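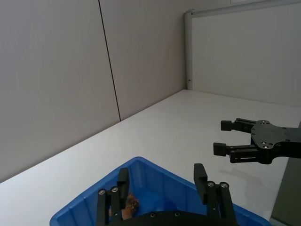 Thanasis Papadakis objected to the grippers before either was bolted on. His view was that parallel jaws would be poor at picking up anything soft, and that a project with one winter to run should start with suction cups and change later if there was time. The objection was a fair one and it shaped the test plan, so it is answered in section 4 with numbers.

## 1. Scope

This report covers the mechanical build, wiring and first trials of a two-arm sorting cell in the shared workshop at Stornthorpe. It was submitted on 05/02/2021. The control software is described only where it affected the hardware. The vision work is to be reported separately.

The aim was a cell that could take a soft, irregular item from a bin with one arm, pass it to the other arm, and set it down at a marked point on the table. Both arms had to be built from parts that could be bought singly or made with the workshop's own tools. The budget was 2,000 pounds, excluding the two arm kits, which the department already held.

## 2. Build

### 2.1 Table and enclosure

The table has a white top. A plain surface was chosen so that an item dropped outside the bin would stand out in the wrist camera's view. The walls are flat panels, with aluminium posts and rails. The first version had no walls and the background changed whenever somebody walked past the bench. Two recorded runs in October had to be thrown away for that reason.

The panels were cut slightly undersize to allow for a post that was not square to the table. The error was in our drilling. It was corrected by slotting the bracket holes, and the panels were left as cut. The joints between panels therefore show as thin dark lines. They have not caused any trouble so far, but a detector that relies on straight edges would need to be told about them.

### 2.2 Arms

The arms are Altero kits, assembled to the supplied instructions except for the wrist. The supplied wrist bracket flexed under load, so a thicker one was drawn and cut. The first had the cable slot on the wrong side. The second is the one now fitted to both arms.

Each arm is fixed to the table by four bolts through a spreader plate. The bolts loosen. Thread lock was applied after the second week and the torque is now checked at the start of each session.

### 2.3 Grippers

Both grippers use two fingers on parallel linkage bars, so the fingertips stay parallel as the jaws open and close. The fingers are black and the inner gripping faces are ridged. A smooth face was tried first. It held hard items well and soft items badly, because the item could turn about the line between the two pads.

The linkage screws need care. If they are tightened fully the finger binds halfway through its travel and the motor stalls. If they are left slack the tip moves sideways under load. The setting that worked was to tighten each screw until it just stopped the bar from falling under its own weight, then back it off by an eighth of a turn.

### 2.4 Bin

A blue plastic bin is used for the items. Its raised sides stop items from rolling away but limit the approach angle. With the jaws fully open, the outer bars meet the rim before the tips reach the floor near a wall. The approach was changed so that the wrist turns to line the jaws up with the nearest side. Corners remain a problem.

## 3. Wiring and control

Each arm has its own supply. A single shared supply was tried and dropped out when both arms accelerated together. The two supplies have a common ground and a single stop button that cuts both.

The motor bus is daisy-chained along each arm. The cable at the wrist was the commonest fault in the whole project. It was fixed by adding a clip on the forearm and leaving a longer loop at the joint.

Commands are sent at 100 Hz. Joint positions and the wrist camera pictures are logged to the same file with a shared clock. An early version used two clocks, and the drift between them was enough to make the recordings useless for comparing jaw position with what the camera saw.

The handover follows the method in the Du Plessis notes supplied with the course: the giving arm holds still, the receiving arm closes, and the giving arm opens only when the receiving motor current has passed a set level. The level was found by trial.

## 4. Trials

A trial was one pick from the bin, one handover and one placement. It counted as a success only if all three stages were completed without a person touching the cell. The soft items were crumpled paper, foam offcuts and stale bread rolls.

| Set-up | Trials | Successes |
|---|---|---|
| Smooth finger faces | 100 | 34 |
| Ridged finger faces | 100 | 64 |

The other settings were the same in both sets. Most of the failures with the ridged faces were at the pick stage, with the item lying close to a corner. Handover failures were fewer and nearly all came from the receiving arm closing on the giving arm's fingertip.

On the original objection: a Jandik suction cup was borrowed and held by hand against each type of item. It would not seal on crumpled paper or on the bread. It did seal on the flatter foam pieces. This was a rough check with no proper mount, and it should not be read as a comparison between the two methods. It was enough to justify staying with jaws for this set of items.

## 5. Faults outstanding

- The right arm sags slightly when the motors are held on for a long period. The cause has not been found.
- The arms can reach each other. The software limit that keeps them apart is set by hand and must be entered again after any change to the mounting.
- The bin is not fixed down. It creeps if a finger touches the rim, and the taught positions are then wrong.

## 6. Further work

The bin should be located with two stops screwed to the table before any more trials are run. Narrower fingertips would help in the corners, at some cost in grip, and a set has been drawn but not cut. The current threshold for the handover should be measured for each item type. At present one value is used for everything, and it crushes the softer rolls.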